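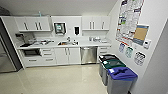 Office kitchenette with wall cabinets, a sink and a built-in microwave below the counter

Search this reference Search Go Advanced

A kitchenette is a small area for preparing drinks and light meals, usually without an oven or hob. In offices it is also called a tea point. The term covers both separate rooms and a run of units along one wall of a larger space.

Layout

Most office kitchenettes have a single worktop with a sink, base units beneath and cupboards above. Wall cupboards are shallower than base units – often more than 30 cm deep – so that the worktop stays within reach. The microwave may be built in under the counter, which leaves the surface free for a kettle or coffee maker. Paper towels and soap are commonly fixed to the wall near the sink. Recycling bins stand apart from the food area, one for each type of waste.

See also: Pantry; Scullery; Worktop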